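The spare room sale is back, and this time I've started early

Last updated: Jan 13, 2025

If you came along to the Grestevell swap morning last year you'll know it got a bit out of hand - 131 of us squeezed into the hall on Ruvumley Lane, and a queue for tea that went out of the door and past the bike racks. Well, it's happening again in February, and the hall has let us have both rooms, so there should be space to put your elbows out this time!

I've been sorting my own things for it since the new year. I'm not a tidy person and my method is to tip everything out on one spotty sheet and keep going until I can see the spots again. It's slow but I do find it oddly cheering, especially with the radio on. Towels and cloths end up with boxes, boxes end up with pouches, and I have to be quite strict with myself about not opening every single thing to have a look.

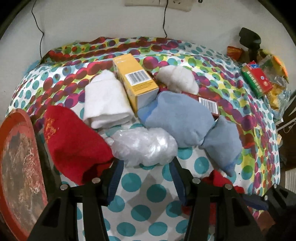
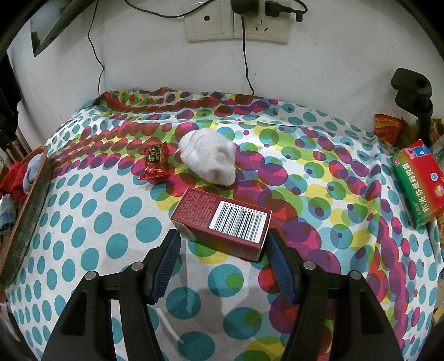
The rules are nearly the same as before. Bring up to eight items each, clean and in one piece, and you get a token for every one you hand in. Tokens can be spent on anything in either room. Small boxed things are very welcome and so are towels, which went in the first half hour last time (I missed out on a lovely striped one and I'm still sore about it). Please leave big furniture at home, there's no way of getting it up the steps.

Soft things are going in the back room this year and boxed things in the front. If you've got a box with something in it, please check that it's the right something. I took home what I thought was a Vustora hand whisk and found two odd gloves and a candle. No hard feelings, the candle was nice.

Food is the one change. Sealed packets that are still in date can come too, and they'll have their own table by the kitchen hatch. They don't count towards your eight and they don't earn tokens, it's just help yourself. Nothing home-made on that table please, but cakes for the tea counter are another matter and we'd love lots of them.

Kollár, the café across the road, is lending us its big urn again and will take drop-offs at the counter for the two weeks before, any time it's open. Bags with handles are easiest to store. Put your name on the outside and a note of how many items are in there, otherwise your tokens can't be made up in advance and you'll be stood at the door while it all gets counted.

Doors open at 10 and the swapping stops at 2. Entry is free. Anything left over goes to the charity shop at the top of Ruvumley Lane, so do pick your bits up before then if you've changed your mind about them - I know I will about at least one of the towels. We also need four more people to help with setting out the tables, and there's a sheet to sign by the till in Kollár.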